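# Honovville Pool Users' Group: minutes, September meeting

Held Tuesday, 7 pm, Brivmont Street hall, side room.
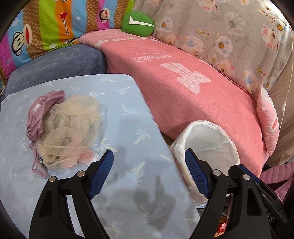 **Present:** Elvia Carrillo (chair), Soledad Bautista (minutes), nine members as per the sign-in sheet.

**Apologies:** Two received by email.

**Previous minutes:** Accepted with one correction. The lane hire item should have read "per term", not "per month". Moved Carrillo, seconded Bautista. Carried.

## 1. Change room repairs

The council has replied to our letter of last month. Tiling in the women's change room will be done before the season opens. The men's side is not funded this year. Members were unhappy with this, as the drain by the second shower has been blocked on and off for two summers. Elvia to write again and ask for the drain to be treated as maintenance.

**Action:** Elvia, before next meeting.

## 2. Season passes

327 passes were sold last season. The early price will stay the same for returning families. There was a long discussion on whether grandparents should be able to use a family pass when they bring the kids. Soledad noted that the Prarnusley pool allows it with a name written on the back of the card. Agreed to ask the council for the same arrangement.

## 3. Shade over the toddler pool

Two quotes received. Huerta Shade came in at $2000 for a replacement sail using the existing posts. The other firm wants to replace the posts as well and did not give a full price. We have some $600 left from the sausage sizzle, so a grant is needed either way. One member asked if the posts had been checked for rust. Not known.

**Action:** Soledad to ask the council when the posts were last inspected, and to get the grant form.

## 4. Lost property

The cupboard is full again. Anything left from last season will go on a table near the kiosk for the first two weekends, then to the op shop. Goggles will be kept for the learn-to-swim classes. Motion carried, one against.

## 5. Morning lap hours

Request from the early swimmers to open at 5.30 am. The council says it can't roster a lifeguard before 6. Left as is. May be raised again in summer if numbers pick up.

## 6. Other business

- The noticeboard key is missing. If you have it, please hand it in at the kiosk.
- Newsletter print run to drop to 200 copies, as there was a box left over last time.
- Bike rack: still waiting.

Meeting closed 8.25 pm. Next meeting same room, same time, supper plates to be brought by those who didn't bring one this month.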